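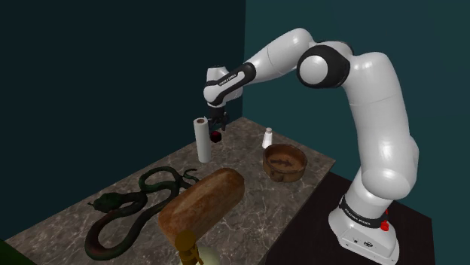 Robot arm above a grey marble countertop, with a small red cube under the gripper.

Progress report, espresso equipment pilot, Borkville cafes
Thu 2 July

You asked for a plain account of whether the Zundness machines are earning their place. My answer so far is that I would not buy more of them yet.

Both sites have been running since April. Breden Street took the two-group machine and Leone took the smaller one. The supplier's brochure promised faster service, less wasted milk and lower power bills. We can say something about the first. On the second we have staff impressions, which differ by shift, and on the third we have nothing, as neither site has a separate meter for the bar.

Service at Breden Street is a little quicker in the morning rush. I am wary of giving the machine the credit. The grinder was replaced the same week, and the menu was cut down soon after. Leone kept its old grinder and its full menu, and the wait there looks about the same as before.

Over 300 drinks went through the Breden Street machine on its busiest day without a fault. That is good, but the old one would have coped too. Leone has lost 2 mornings to a steam valve that sticks. The supplier calls this a settling-in problem. It was fixed under warranty both times, and I have asked for the cause in writing. No reply yet.

Cleaning takes 25 minutes at close. The sales visit led us to expect much less, and the difference comes out of staff hours, so it belongs in the cost figures. It was not in the original budget.

Spending on equipment is within the grant. Training is fully spent - the second session had to be repeated for new hires at Leone.

Still to do:
Fit a meter at each site before we say anything about power use.
Weigh discarded milk at close, same method at both bars.
Get the supplier's service terms after the first year, with prices.

I would hold the next payment until the valve question is answered. The Leone manager disagrees and would like the larger machine now. Her note is attached.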